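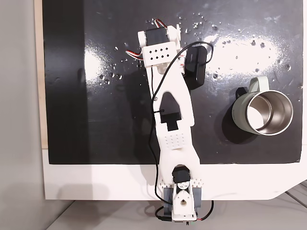
Chapter 2
Wiping Down: Water, Shine and the Marks We Leave

I'll start with a confession. For years I wiped my kitchen bench every night with a sopping cloth, stood back feeling very pleased with myself, and came out in the morning to a bench covered in spots! I blamed the cloth, then the spray, then (unfairly) the rest of the household.

The culprit was the water. Tap water carries dissolved minerals, and when a droplet dries those minerals stay behind as a pale little ring. On a matt white table you'd hardly notice. On anything dark and glossy, every ring, smudge and fine scratch shows up the moment light hits it at a low angle, which is why I do my checking at 4 in the afternoon with the blind up.

In this chapter we'll look at three things: how droplets form and why they sit up in beads on some surfaces and spread flat on others, what evaporation leaves behind, and how to choose a cloth. I've drawn on my own notes from the Undska test kitchen, where we logged 301 wipe-downs over one very long winter, and I'll own up to the ones that went badly.

Before you read on, try Activity 2.1. You'll need a mug of tap water, a teaspoon, a dry cloth and a dark, shiny surface you don't mind getting spotty. Flick a few drops on, leave half of them alone and buff the rest dry straight away. Have a cuppa, then come back and compare the two halves.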